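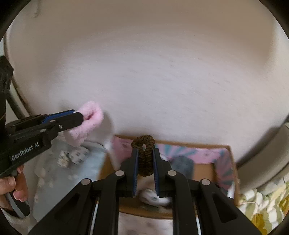 Why does a gripper that closed on a hair tie keep dropping it halfway to the box?

Usually the grip is set for hard things, and a soft loop goes on squashing after the jaws have stopped.

That was my trouble, anyway. The Kurnum sorting arm on my workbench was sold as good for "any household item." It let go of 9 hair ties in one evening, reported every one as put away, and pulled a fifth of a sock drawer along with the last. I don't trust the word "any" anymore.

What helped, after some swearing:

Switch off at the wall before you reach in. The pause button on mine holds the jaws shut – it does not make them safe.

Wipe the pads with a damp cloth. Lint from fuzzy ties fills the ridges fast.

Pinch braided ties with both strands side by side. Fluffy ones need a deeper bite.

Set the hold delay to about 200 milliseconds. The Macedo booklet says 5, and I can't see how anyone tested that on fabric.

Error 411 means "object lost." Mine showed it once, with the tie still in the jaws.

Sodetow sells softer pads as a cure. I tried a set – same drops, more lint.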